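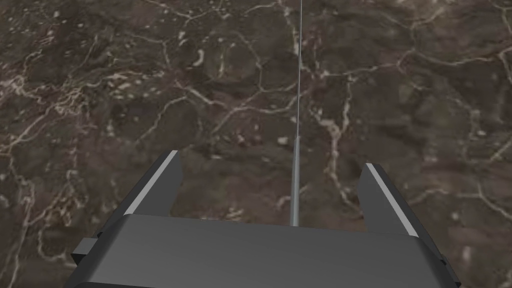

Simulator view over the marble top, fingers open, rod between them.

Review: Skernomstead gripper simulation package

I bought a license for this package to rehearse pick-and-place work before trying anything on our bench arm. The price was 289 for one seat. I have used it since July, mostly with the wrist view, and I would have given it a good score if not for one fault.

The fault is in the finger state. If you stop a run during a close command and then reset, the view comes back with the fingers open, but the controller still holds the old closed value. The next open command does nothing, because the software believes it has a change to make in the other direction. The next close command is skipped. The arm then goes down, lifts, and travels to the drop point with nothing in its grip, and the log says the pick succeeded.

In a simulator that costs you an afternoon. We export our routines, though, and the stale value went out with one of them. Ruby-Lee Pomare ran it on the bench at low speed and the arm came down with the fingers shut, straight onto the part. It bent a finger plate. She hit the stop and no one was hurt, but her hand had been near the fixture a minute earlier.

I went back and tested it. Out of 575 resets, 22 left the wrong value behind, all of them after a stop in mid-close. A reset from idle never did it.

Support was polite and slow. Védís Riis answered my ticket after 20 days and confirmed the fault. The workaround is to send a full home command after every reset and read the finger position back before you export. It works, but it should be in the manual — it isn't.

The rest is decent. The surfaces are detailed, and a busy stone pattern is a fair thing to throw at a vision routine. Loading is quick. The contact settings took me a while to find, and the default friction is too high for smooth parts.

If you only train in simulation, it is worth the money. If you export to real hardware, wait for the patch, or check the finger value by hand every time. I'm keeping my seat but have turned off automatic export.

Rating: 3 out of 5
Reviewed by Noémie Kowalchuk, 01/04/2018

Filed under: Software, Grippers, Bench Safety

We use cookies to remember your settings. Accept | Manage

© Akstead Reviews | Contact | Back to top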